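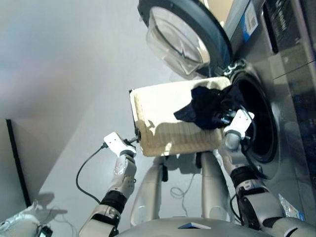
Step 3: Wash the towels without softener

Softener makers promise fluffier towels. I have my doubts. Mine got slick and stopped soaking up water, and the pricey Saludo sheets did no better.

Fill the drum halfway, use half the detergent the bottle tells you to, and run it warm. Skip the scent beads.

Some people swear by vinegar. Try one cup in the rinse if you like — I couldn't tell the difference — but never mix it with bleach.

Step 4: Dry on medium

Shake each towel out first. Take them out once the hems feel dry.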